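I've wanted to write about take-out packaging for ages, and I know how that sounds, but bear with me! When Giorgia Caputo and I started planning the little coffee corner at Fiore, I figured the bags and boxes would be the easy bit, something we'd sort out over one pot of coffee. We're now well into August and I still have opinions.

My favorite is still the plain white paper bag with the brown zigzag border along the top. It stands open on its own while you tuck something into it - such a small thing, but when there's a line at the counter you want both hands for the pastry.
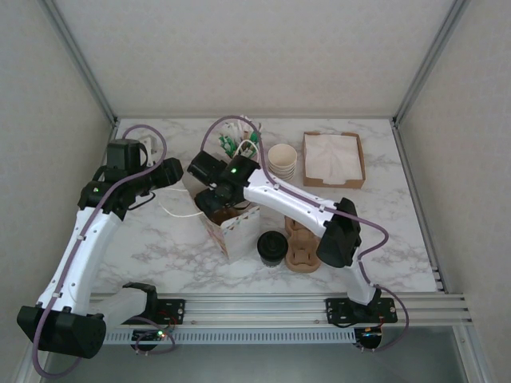

Giorgia ordered 700 napkins before we'd settled on anything else, so everything has had to go with those (they're white, thank goodness). She also talked me into the white counter with the gray marble veins, which I grumbled about for two weeks and now love. Crumbs show up on it terribly, but so does anything pretty you set down.

And then there are the treat boxes. I wasn't going to get any, because four kinds of packaging felt like plenty for a place our size, but I saw these and gave in completely. They have pale teal drops scattered over the white top, a string of tan and teal pennants with letters on some of them, and sweet little pastel animal characters on the front. I keep a dusty pink cup nearby, stuffed with straws and paper packets, and the colors look so nice together that I've stopped hiding it when people come by. 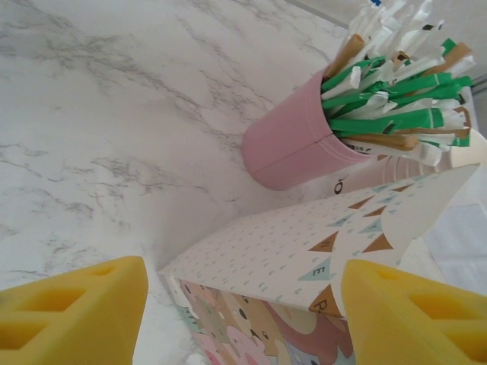

## What goes in what

Anything flaky goes in a bag, and cookies get a box if they're a present. Giorgia wants to put the lemon bars in boxes too, and I'm coming around to it, though I'd like to try them with a square of parchment first.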